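How to budget for a pair of hand-held grippers without crying in September

Most people planning a data collection setup start with the grippers, because the grippers are the fun bit. Then they run out of money before they get to the table. I've done this twice now, once with a university's money and once with my own, and the second time was more educational.

What follows is the order I'd buy things in today. Prices are in dollars and will be wrong by the time you read them.

Step 1: Write down the task

One sentence. Ours at Maihi was "fold small cloths on a table." If your sentence has an "and eventually" in it, cross that part out. The eventually is where the money goes.

Step 2: Price the grippers as a pair

We looked at Clikton and Uvness. Clikton quoted us 3,111 for two, which felt reasonable until we noticed the cables were a separate line at 308. Ask every supplier for one number that includes cables, mounts and freight. Ask again in writing.

Buy spare jaws at the same time. Small parts ordered later travel alone, and they travel first class.

Step 3: Budget for the boring half

Put aside more than 300 for the following before you so much as look at a second camera:

Hazard tape for the stand bases
Clips for the table edge
Cable ties, twice what you think
A table with a cable hole in it, if you can find one second-hand
The cloths

Zawadi Rugemalira, who does our purchasing, makes me put each of these on its own row. I used to have a row called "misc" and it was bigger than the grippers.

Step 4: Do a dry run before you sign

Get a demo pair on loan and spend a morning at your own table. Check how the cables hang when both hands are working, and whether your arms get tired. Uvness lent us a set for 31 days – long enough to change our minds and then change them back.
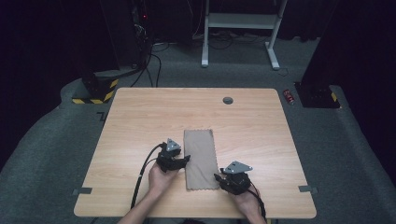
Cloth work with a gripper in each hand. Both cables run back along the arms, so allow for the length.

Step 5: Hold something back

Keep a tenth of the total unspent until you've finished your first full week of folding. Ours went on a longer cable and a better chair. Brilolness sells a nice padded one, and I resent how much I like it.

Send the final sheet to whoever signs things before lunch.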